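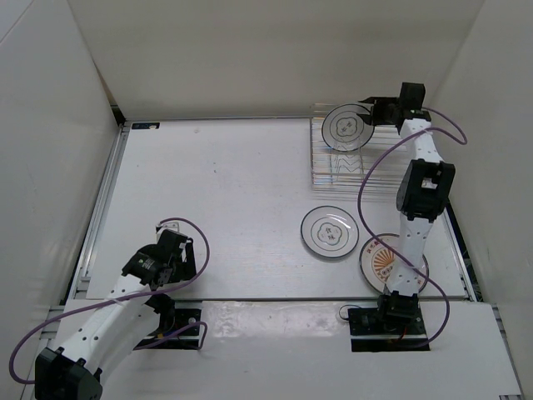 Fig. 1. Wire dish rack at the back right of the work surface, one plate upright in the rack, two lying flat.

Birside Shared Kitchen Working Group
Minutes, November meeting
Meeting opened 4:10 pm. Chair: Girish Agarwal. Quorum met.

1. Previous minutes
Accepted with one correction: the bench sealant quote from Pylypenko was for labour only.

2. Dish rack trial
2.1 The wire rack remains at the far side of the white work surface, toward the right. G. Agarwal noted that the zigzag dividers suit plates with a shallow rim. Deeper bowls tip forward and are to go on the draining shelf.
2.2 Plates are to be loaded from the left end of the rack. Fig. 1 has the leading plate in that position, leaning, with its dark rim line and four-lobed emblem visible. A plate of matching design lies flat in front of the rack.
2.3 The meeting discussed whether the patterned and orange-decorated plates should be racked separately. No support for this. Mixed loading to continue.
2.4 A second rack from Humotitz was considered and deferred. It is 200 mm longer than the present one and would reduce the clear area in front - measurements to be checked before the item returns.

3. Crockery
3.1 Chipped plates are to be withdrawn on sight and entered in the breakages book. Three were entered last month, all side plates.
3.2 Replacement stock to be ordered through Pustport in the existing colours. Budget ceiling $2,000, including freight. Moved and carried.

4. Work surface
4.1 Abrasive pads are no longer to be used on the white surface. Cloth and neutral detergent only.
4.2 Plates may be set down flat near the front during sorting but are to be racked or shelved by close of session.

5. Actions
G. Agarwal - measure clear area in front of rack; obtain the Humotitz drawing.
G. Agarwal - place Pustport order once the breakages book is reconciled.
Pylypenko quote - revised figure including materials to be requested.

Meeting closed 5:05 pm.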